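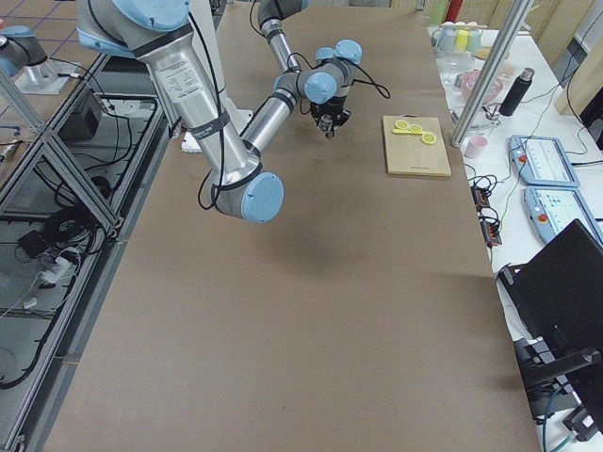
Levance Street Units: Shared Workshop and Amenities
Tenant walk-through checklist, with comments

Units covered: 2 (front) and the rear workshop
Walked by: Hanne Ásgeirsdóttir
Period: September round
Marks used: OK / Fix / Watch / N/A

Items marked Fix need a name beside them before the sheet goes back in the folder. Items marked Watch get looked at again next round and don't need a name.

1. Entry and exits

1.1 Front door opens fully from inside without a key. OK
1.2 Rear door opens fully from inside without a key. Fix
Comment: Opens, but the bottom drags on the sill for the last hand's width. It was planed in autumn and has swollen again. Vigfúsdóttir Joinery have been asked to look at the hinges this time before they take any more off the door.
1.3 Exit signs lit. OK
1.4 Path from the rear door to the assembly point clear. Fix
Comment: Pallets stacked against the fence beside the gate. They belong to the front unit and were meant to go with the last collection. The gate can be opened but you have to turn sideways to get through it.
1.5 Assembly point sign in place and readable. Watch
Comment: Faded on the left side. Still readable from the driveway.

2. Fire equipment

2.1 Extinguishers on their brackets, pins and seals in place. OK
2.2 Service tags within date. OK
2.3 Nothing stored in front of extinguishers or hose reel. Fix
Comment: Bike in front of the hose reel again. The owner moved it while I was standing there. There is a rack in the side lane with plenty of room.
2.4 Fire blanket in kitchenette. OK
2.5 Smoke alarms tested by button. OK, one Watch
Comment: The hallway alarm took a second press. New battery fitted at 10.40 am and it sounded first go after that. Leave as Watch.

3. Electrical

3.1 Switchboard accessible, door closes. OK
3.2 Circuits labelled. Fix
Comment: Labels still show the old layout. "Kiln" and "Spray booth" haven't been in the building for years. The electrician has a marked-up copy of the plan and will bring new labels when he comes to do the outside light.
3.3 Safety switches tested. OK
3.4 Portable leads tested and tagged. Fix
Comment: Two leads in the front unit have tags out of date. Both taken out of use and put on the hook by the switchboard. Please don't borrow them from there.
3.5 No power boards plugged into other power boards. OK
Comment: Good to see. It was a Fix on each of the last rounds.
3.6 Outside light over rear door. Fix
Comment: Dead. Tried a new globe, no change. See 3.2.

4. Floors and walkways

4.1 Walkway lines visible. Watch
Comment: Yellow line worn through near the roller door where the trolleys turn. Repaint next time the floor is cleared.
4.2 No trip edges. Fix
Comment: The metal strip between the hallway and the kitchenette has lifted at one end. Taped down for now with cloth tape. Tape isn't a repair and it catches the mop. Needs two new screws and a plug in the concrete.
4.3 Drains clear. OK
4.4 Spill kit stocked. Fix
Comment: Granules fine, pads nearly gone, gloves missing. Reorder listed at the end.
4.5 Mats flat and not curled. OK
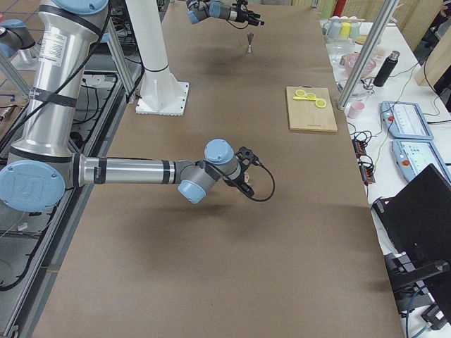

5. Storage and shelving

5.1 Racking fixed to wall. OK
5.2 Load signs fitted to each bay. Fix
Comment: Sign missing from the bay nearest the roller door. Until it goes back up, nothing heavier than the empty tubs on the top level there.
5.3 Heavy items stored between knee and shoulder height. Watch
Comment: Better than last round. The tile boxes have come down. The paint tins should come down as well, as they are being lifted off the top shelf from a step stool.
5.4 Ladders hung up, feet and rungs sound. OK
5.5 Step stool sound. Fix
Comment: One rubber foot gone. Spare feet are sold in pairs so we will end up with an extra. Keep it in the drawer with the fuses.

6. Chemicals and cleaning products

6.1 Everything in a labelled container. Fix
Comment: Spray bottle under the sink with no label. Smelled like vinegar but I'm not going to write that on it. Emptied, rinsed and put in the bin.
6.2 Safety data sheets in the red folder. OK
Comment: The sheet for the Nindomeo floor cleaner has been added behind the old one. The old one can come out once the last drum is used up.
6.3 Flammables cabinet closed and latched. OK
6.4 Eyewash bottle sealed and in date. Watch
Comment: Expires before the next round. Added to the order.

7. Kitchenette and washroom

7.1 Hot water at tap not scalding. OK
7.2 Fridge clean, nothing growing. Watch
Comment: Unnamed food goes out at the end of each month.
7.3 Urn lead clear of sink. Fix
Comment: The lead hangs across the draining board. The urn needs to move to the other end of the bench, where there is a power point behind the microwave.
7.4 Exhaust fan working. OK, noisy
7.5 Soap and towels stocked. OK

8. First aid

8.1 Kit on wall, contents match list. Fix
Comment: Short on medium plasters and one triangular bandage. Scissors have gone again.
8.2 Names of first aiders posted. Fix
Comment: The list has a name on it of somebody who left before winter. New list to be printed.
8.3 Injury book present. OK
Comment: One entry since last round, a splinter.

Meter readings, taken at the end of the walk

Water, front: 1,449
Water, rear: 1,788

The rear meter lid is stiff. Use the flat bar hanging beside it and keep your fingers out from under the edge.

To order

Absorbent pads and gloves for spill kit
Eyewash bottle
Medium plasters, triangular bandage, blunt scissors
Rubber feet for step stool
Load sign for racking bay

The Sturkholm account is still open and can be used for everything except the load sign, which comes from the racking supplier.

Notes for whoever does the next round

Start at the rear door and work forward. Doing it the other way means walking back through the workshop twice. Bring a torch for the switchboard cupboard. The key to the flammables cabinet is on the same ring as the gate key and has a green tag.

Old sheets stay in the folder behind the current one. Please don't write over a previous comment. Add a new line under it and initial it.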